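Trokex Zweifingergreifer, Bausatz für Arme in der Heimwerkstatt

Der Hersteller verspricht »feinfühliges Greifen ohne Einstellarbeit«. Das glauben wir erst nach einem längeren Test. Hub 50 mm, Fingergestänge in Schwarz, Kabel liegt außen und braucht eine Schlaufe am Handgelenk, sonst zieht es beim Drehen. 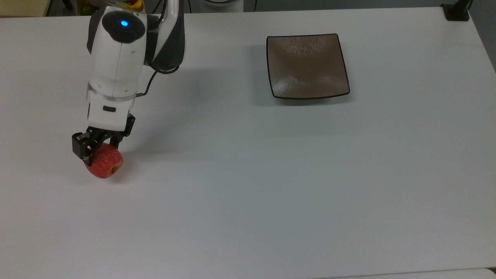
Avram, Werkstattbetreuung und Produkttexte bei Solollow

Ein Apfel zwischen den Fingern, dicht über der Tischplatte: schön, aber Äpfel sind gutmütig. Mit dem flachen Teller daneben wäre ich vorsichtiger – der Rand bietet wenig Angriffsfläche. Wer Geschirr bewegen will, sollte weiche Fingerkuppen einplanen. Sie fehlen im Bausatz.

Preis 182 Euro, Aufbauzeit laut Anleitung 60 Minuten. Lieferbar ab Januar.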